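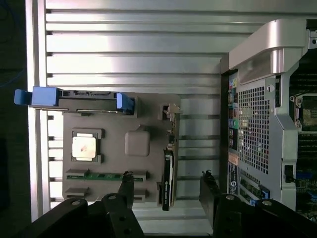 **Beaudoin**
*Autor do blog, escreve sobre telemóveis e outras teimosias*

Já andava há meses a prometer a mim mesmo que não trocava de telemóvel este ano, e quem me lê sabe bem quanto valem as minhas promessas. Em outubro lá cedi e encomendei o Hetberg, o modelo do meio, aquele que a Jumivside pôs à venda por 400 euros quando toda a gente (eu incluído!) esperava que passasse dos 500.

Chegou às oito da manhã, ainda eu estava de pijama, e às nove já tinha passado os contactos todos. As fotografias foram outra conversa. Tinha 3293 no aparelho antigo, quase todas do cão, e a aplicação de transferência encravou duas vezes nos 98 por cento. À terceira deixei-o ligado à corrente, fui almoçar, e quando voltei estava tudo no sítio.

Do que gosto mais, e se calhar é da idade, é do tamanho. Cabe na mão, cabe no bolso do casaco, consigo escrever uma mensagem só com o polegar enquanto seguro o saco das compras. O ecrã lê-se bem ao sol e a bateria aguenta-me até à noite, mesmo nos dias em que venho de comboio a ver vídeos.

O que me aborrece é o Bikinov, a camada que eles puseram por cima do Android. É bonita, não digo que não, mas mudou de sítio coisas que eu encontrava de olhos fechados. O despertador está dentro de uma pasta chamada "Rotina", e as notificações juntam-se em montinhos que nunca sei abrir à primeira. Dizem que vem aí uma atualização que deixa voltar ao menu clássico. Fico à espera, com a paciência que tenho, que é pouca.

Se alguém desse lado já descobriu como se desliga o som do teclado sem desligar também o das chamadas, deixe-me um comentário, por favor. Já corri os menus todos e a minha mulher já não me pode ouvir a escrever.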